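3. Simulated Garden Task

3.1 Course and scene

The study was carried out in a student project course at Fustthorpe. Students worked in pairs and drove a simulated two-arm robot by remote control in a backyard scene that we call Buvidholm. The simulator was Grekau, with its default contact settings. Each session lasted 42 minutes, and every pair kept a written log.

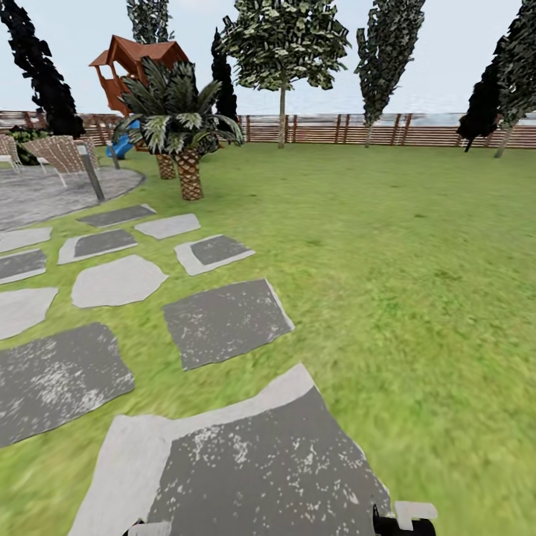
Ground height was the first thing students had to deal with. The planting targets lie on or beside a garden path, and a pair had to choose a place to stop before moving either arm. Dark speckled stones and pale ones are mixed along the path to the patio, so several pairs used stone color in their logs to name positions. We kept those names when we coded the logs.

3.2 Arm control

One student drove the left arm and the other drove the right. They were allowed to talk but could not swap controls during a trial.

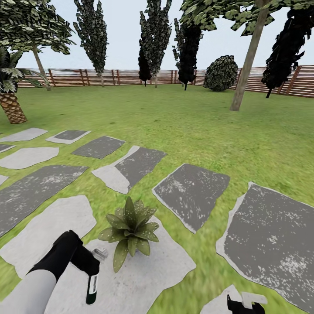

Trials in which a gripper touched the plant before the operator called out an approach were marked as early contact. There were 29 of these among the 144 trials. Most came from pairs in their first session, and the logs often blame the distance between the stone surface and the lowest leaves.

3.3 Close views

Each operator could open a close camera view at any time.
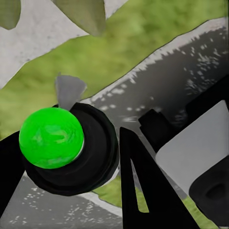
Opinions on this view were divided. Some operators kept it open for a whole trial, while others said that they lost track of where the arm was in the yard. With a green sphere and its black base taking up so much of the view, there is little left to judge distance by except the curbs and strips of grass. We scored depth errors separately for trials that used this view.

Figure 2. Views from the garden task, Sections 3.1 to 3.4.
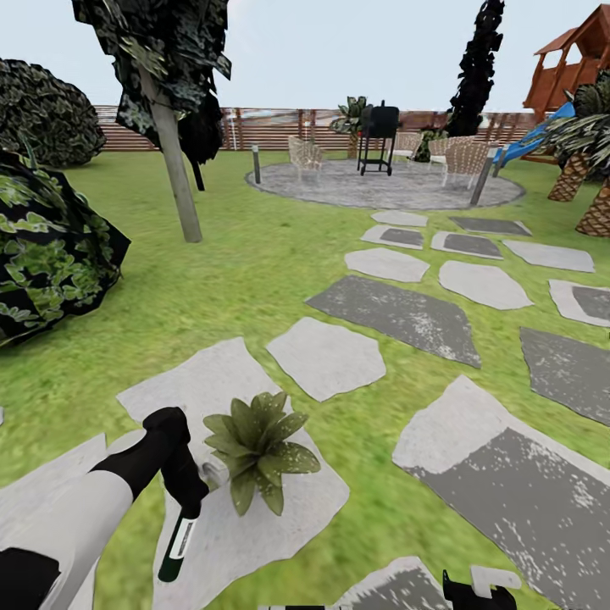 Kenta Iwasaki

3.4 Scoring

Grasp, carry and release were scored separately. A grasp counted when the object stayed between the fingers until the operator called the next step. Releases were scored by the distance from the target point, using the simulator's own position record. Cârstea's error scale was used for the log entries, with one change: we merged its two lowest levels, which our coders could not tell apart. Trials stopped by a software fault were run again at the end of the same session.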